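Nirnus Finger Kit Review: Two Months of Towels Later

I bought the Nirnus replacement finger kit after my second set of homemade fingers gave up, and I told myself I'd wait until the end of a proper run before writing anything about it. 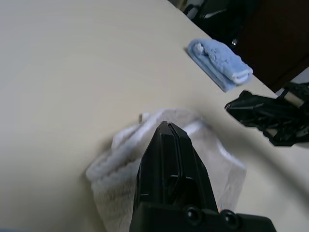 So, the background. I look after a two-arm folding cell for a small outfit called Dimumley, and most of what goes through it is towels. Towels are rough on a gripper! Terry loops snag on anything with a sharp corner, lint gets into every gap, and if the two fingers don't close evenly at the very tip you end up pinching air where the hem should be. My old ones had a blunt end and a screw head that stuck out a hair too far, and I spent a lot of evenings picking white fluff out of it with tweezers.

The kit comes as enough parts for both arms, plus a bag of bolts, two alignment shims and a folded instruction sheet. The fingers themselves are light and taper down to a narrow tip, so they'll slide under a fold without shoving the whole towel across the table. I like that a lot. What I don't like is the instruction sheet, which shows the left arm only and leaves you to mirror everything in your head for the right one (I got it backward the first time, of course).

Fitting took me most of an afternoon. The fingers go on easily enough, but the shims are fussy. You close the gripper on the shim, snug the bolts, open it, close it again on a single layer of cloth, and then tug. If the cloth slips out of one side you loosen up and go again. Bronwyn Grimshaw, who had the same kit before me, told me to do the final tightening with the arm parked in its folding pose instead of straight up, and she was right - the tips sat differently by just enough to matter.

After that you redo your table height. Don't skip it! I set mine with a thick towel down, felt very clever, and then watched the first thin microfiber cloth get poked instead of picked. Now I touch off on the bare tabletop and add the cloth thickness in software, with a separate setting for each type.

Upkeep has been easy. I brush the tips every 600 folds and check the bolts every 2000, and I've had one work loose so far, on the right arm. My counter stood at 2745 when I sat down to write this. There's a little polish on the gripping faces but I can't feel any wear with a fingernail. The old fingers were chewed up well before that point.

I did write to Nirnus about the missing right-arm drawing and got a friendly answer from Jarmo Turunen, with a PDF attached that should have been in the box to begin with. Ask for it before you start.

Would I buy it again? Yes, and I've already got a spare set on the shelf. The price stings a bit, and if you only handle flat, stiff stuff you can get by with something cheaper. For terry and microfiber I'm keeping these on. Next job is the cable on the right arm, which I want rerouted before July.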